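Wire shelving wants a load plan. I moved the heavy stuff to the lower shelf on Saturday and left the upper one for the basket, which is light and comes down often.
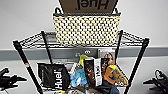 Senga Baxter

The Huel box stands upright in the checkered basket – it takes less width that way. The black Huel bag went on the left of the lower shelf. That shelf is still crowded, and the outlet behind has to stay reachable. Next job is a liner, cut 2 mm under size.

Filed under: Shelves & Storage

2 comments

Mahmoud Benjelloun
Liner on both levels?

Senga Baxter
Lower only. Small things tip on the wires.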